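Saturday update from the garage arm, and I'm in a much better mood than last time! The new fingers are on. They're the chunky black ones I drew up in July, with the pointed tips, and I reprinted the left one 4 times before the screw holes lined up with the Hemitz mount (my fault, I measured from the wrong edge and then trusted the number for a week).

So the job I've picked for it is getting stuff out of a wire basket. I know, I know, everybody starts with blocks on a flat table. But a basket is what I've got in the house and it's what I want the thing to deal with in the end, so why not suffer early? The mesh makes planning a path a pain - come in at a bad angle and a fingertip hooks a rod, the whole basket comes along for the ride, and I'm lunging for the stop button in my socks.

I've been using something red and shiny for the grabs, mostly so I can find it quickly when I scroll through the wrist camera shots. My plan is 100 tries per finger design, written down in a notebook like it's 1985. I'm at 40 with this pair and 27 of those were clean lifts, which is way better than the old flat fingers ever gave me.

Next up is the wrist cable. The one from Baltdale is too stiff and tugs whenever the last joint turns past halfway, so I've ordered a softer one and I'm going to route it along the outside of the arm and see if that calms things down.
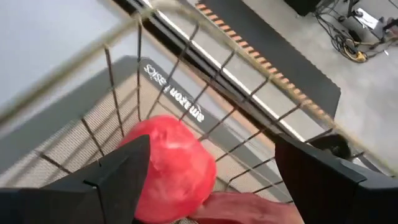
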